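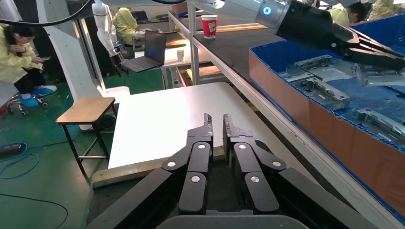 Re: [regional-archives] Kondley reading room hours, draft county plan
From: Duygu Güneş
Date: 06/05/2025

All,

Quick one between meetings, sorry for the state of it. Replying to the list and not just to the sender as I've had the same question from several people off-list now.

Short version: yes the draft plan is real, yes it folds the Kondley reading room into the Eskildsen branch, no it hasn't been voted on. The public comment period is still open. Please use it.

Quoting the original so everyone has it in one place, then my notes.

> Hi everybody,
>
> Has anyone else seen the draft operating plan the county put up with the
> budget papers? I only found it by going through the attachments. Page 15,
> second table. It has the Kondley reading room under "services to be
> co-located" and the local history collection going to Eskildsen, with
> "retrieval by request."
>
> What does retrieval by request mean in practice? We have a family history
> group that uses the plat maps and the newspaper boxes pretty much every time
> we meet. If we have to order things up and wait, the group is going to have
> trouble. A lot of our members don't know what they're looking for until
> they've found it.
>
> Also there's a line about moving the finding aids into Vindosero and closing
> the old card index. Is the card index being scanned first? It doesn't say.
>
> And are staff losing their jobs? I didn't like to ask at the desk.
>
> Thanks, and sorry if this was already covered and I missed it.

OK, in order, more or less.

Co-location. The way it's written, the room itself closes to the public and the desk moves to the second floor at Eskildsen. Stacks stay in Kondley for now. That's where "retrieval by request" comes in. Boxes would come over by van. The plan doesn't say how often the van runs. I asked, and was told it's "to be determined in consultation with users." So consult, please, users.
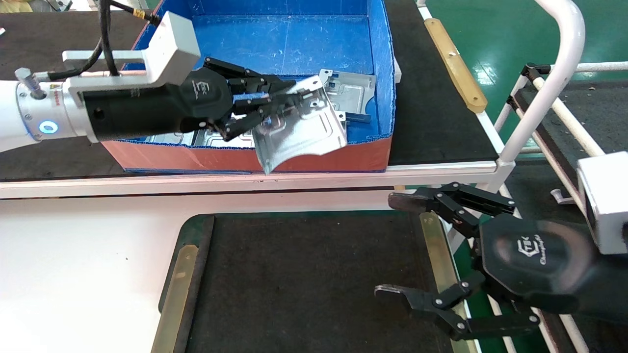

3 min read

Oversize material. The plat maps are the thing I'd push on. They're flat, they're big, some were backed in the fifties with something that cracks if you look at it wrong. I don't want them on a van at all and I've put that in writing. If your group uses them say so, with specifics. Which series, what for, how many people at the table. "We love the maps" gets read and filed. "We need the drainage survey sheets side by side" has to be answered.

Vindosero. This is the catalog the rest of the county is already on. It does the job for books. For archives it's so-so, the hierarchy gets flattened and you end up with box 3 of something and no clue what the something is. The contract is signed, that part isn't up for comment as far as I can tell. What is still open is what gets loaded into it and in what order.

Card index. Not being scanned under the current draft. There's no line for it. The typed cards were partly keyed in years ago but the handwritten ones, which is most of the obituaries and all of the business names, exist in the drawers and nowhere else. "Closing" in the plan means no new cards get added. I've been assured it doesn't mean discarding. I would like the word "retained" in the text and it isnt there. If you only have time to send one comment, send that one.

Jobs. I can't speak to individuals on a public list. The plan shows the same total for permanent positions and a cut to the hourly line. Read into that what you will. The hourly people are the ones who do the retrieving.

Savings. Somebody asked me where they come from. Mostly the lease, plus the hourly line. The Callov building review from February has the lease figures in the back, it's on the same web page, scroll way down. I'd note that it doesn't cost out the van.

How to comment: form on the county budget page, or on paper at either desk. The form times out after 15 minutes and eats whatever you typed, so write it somewhere else and paste it in. There's a 21 day window from when the plan was posted and we're already well into it. Late ones go in the record but staff don't have to respond to them.

The hearing is separate. You sign up at the door, 3 minutes each, they do cut people off. Groups can send one speaker and have the others stand. That went over OK last year with the branch hours thing.

Couple of things people have asked me for that I can't do: I can't send out the internal draft, and I can't write your comment for you, tho I'll happily check that you've got a collection name or a call number right. Email me direct for that, not the list.

Also the microfilm reader on the left is down again. Unrelated to any of this. The part is ordered.

Got to run, will post the hearing room once its confirmed.

Duygu

--
You are receiving this message because you are subscribed to regional-archives.
To unsubscribe, send a blank message with "unsubscribe" in the subject line.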